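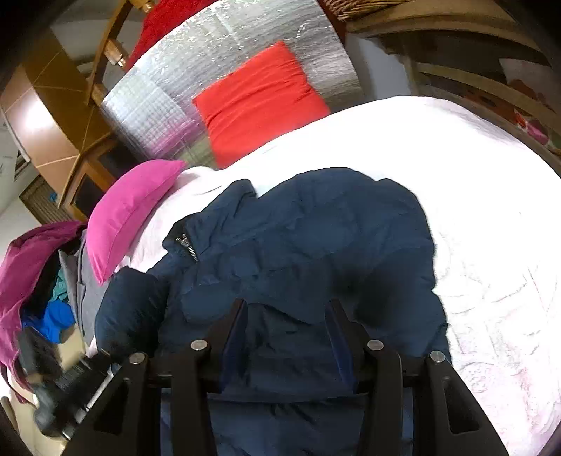 Figure 4. A quilted navy jacket spread on a bed, with other clothing heaped at the edge of the mattress.

November 27, 2021
By the Ondine Household Study

4.2 Does folding save space?

Folding guides claim that a puffer jacket packs down to a fixed size. We doubt it. In our 234 trials the folded height depended mostly on how long the folder pressed on the baffles, and few guides mention pressing at all. Beds like the one in Figure 4 raise a second problem — the heap next to the jacket takes up the surface needed to fold it. The Flesholm method assumes a clear bed. Only 5 of our 100 homes had one in April.

Comments
"Did you test hanging? Seems like the obvious control."
"Closed zipper or open? It matters for trapped air."

Related items
Basura: what households throw out when they tidy
The Kingi drawer survey, part 4
Cushions and the unmade bed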